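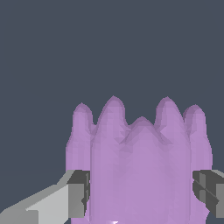 Wrist view from the simulator, purple lumpy thing between the fingers.

Okay, a long-ish thread about how we've been gathering grasp examples for Plitetti, for the few of you who keep asking (and thank you for asking, it makes my week!)

The short version: we're collecting in simulation first, with a person steering the arm by hand controller, and every pick gets saved with the wrist camera view, the joint positions and how far the gripper is open. We have 1380 picks so far, and I have personally watched far too many of them.

I have a real soft spot for the shapes with lobes. Five rounded bumps along the top, a big bulging body underneath, and you have to decide where the fingers go. Squeezing it from both sides down low, on the outer bumps, is my favorite, but I really want the set to have other choices in it too.

If everyone grabs the same way, the model learns one grab and gets very stubborn about it. We found that out in June with the Irkau set, which was almost 21 hours of lovely, careful, nearly identical picks. I still feel a little bad about that one, the folks steering did exactly what I asked them to.

So now each shape gets 6 starting poses, and 2 different people drive it. We also keep the fumbles, labeled as fumbles, and I've grown rather fond of reading the notes people leave on them.

Plain background for this batch, by the way. Clutter comes in the next one, along with changes in lighting, and then we'll see how much of this carries over to the real arm at Ferreira. I'm hopeful and also a bit nervous!

If you're doing something like this and you've found a good way to label a grasp that's sort of okay but you wouldn't trust it with your coffee, please write to me. The Clinau folks use a sliding score and I keep going back and forth on it.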